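Subject: Re: [old-walls] Brown for a north room, and what to do about the old distemper
Date: 2021-08-20

Dear list,

Thank you for the many answers last month. I was slow to reply, as I wanted to try some things first. I will answer the points in order.

> You say the old coat comes off on your sleeve like chalk. Then it is
> soft distemper, and you must wash all of it away before you paint.
> Do not believe the tin when it says it will stick to anything. I did
> my stairs in Doltby this way and in the second winter it hung from
> the wall in sheets.

I can confirm the chalk. I rubbed with a damp black cloth in four places, and in three of them the cloth became white. The fourth place is beside the chimney, and there somebody has used oil paint in the past, I think to hide soot. So I have two kinds of wall in one room.

I washed the three soft walls with warm water and a large sponge, changing the water very often. It is slow work and the floor suffers. For the whole room, which is 76 square metres of wall if I include the passage, I needed five evenings. Under the distemper the plaster is pink in some parts and grey in others, and in good condition except below the window.

> What do you plan below the window? If it is damp, the paint question
> comes second.

You are right, and I was a little ashamed when I read this, for I had hoped to paint over it. The gutter outside was full of moss. I have cleaned it and I will wait until October before I touch this part. If the plaster is still dark then, I will write again with a different subject line, so that the archive stays in order.

> As for the product, I would look at Unlow or at the casein paint from
> Kalniņš. Both let the wall breathe. Unlow is easier with a roller.

I bought a small tin of each. My experience, on boards and not yet on the wall:

Unlow goes on smoothly but it is thinner than I expected. Three coats were needed over the pink plaster. The colour in the tin and the colour on the board were quite different until the next morning, so please do not panic as I did.

The Kalniņš powder must be mixed by hand, 300 ml of water first and then a little more after it has rested. I made it too thick the first time - it became like porridge. The second time was good. It covers in two coats and has a dry, flat surface which I like very much. It also smells of milk for a day, and my family has opinions on this.

The price is against Kalniņš if one has a whole house to paint, but for one room I can accept it. I have ordered the 1000 g bags and the shade numbered 668, which is a mid-brown with some warmth in it.

> Are you sure about brown? In a north room I would go lighter. Cream,
> or a pale yellow.

Here I must disagree in a friendly way. I had cream in this room for eleven years. On a cloudy day in Putton, cream without sun looks like old paper. A warm brown does not ask for sun, and it makes other colours stronger beside it - yellow most of all, but also a plain pale grey. I would keep the ceiling light and a little cool. With a cream ceiling the brown becomes heavy, at least to my eye.
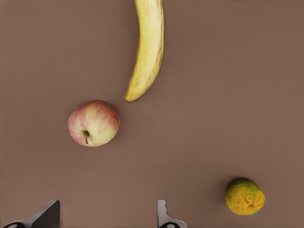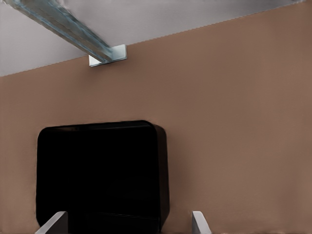 Two questions remain, and I would be grateful for advice.

First, the oil paint beside the chimney. Can I roughen it with sandpaper and then put a mineral primer on it, or will the casein let go of it after some time? The shop says the primer is enough, but the shop also sells the primer. I could take the oil paint off completely, only I am afraid that it contains lead. The house is old enough for this. Does anybody use the test sticks, and do you trust them?

Second, the line between wall and ceiling. There is no cornice. My hand is not steady, and masking tape pulls off the fresh casein paint, as I have learned on my board. One neighbour told me to finish the ceiling colour a finger's width down on the wall and then to cut in with the brown along a long ruler. Has someone tried this on a wall which is not straight? Mine is certainly not.

I will keep the boards by the window until October and report if the colours change.

With kind regards from Putton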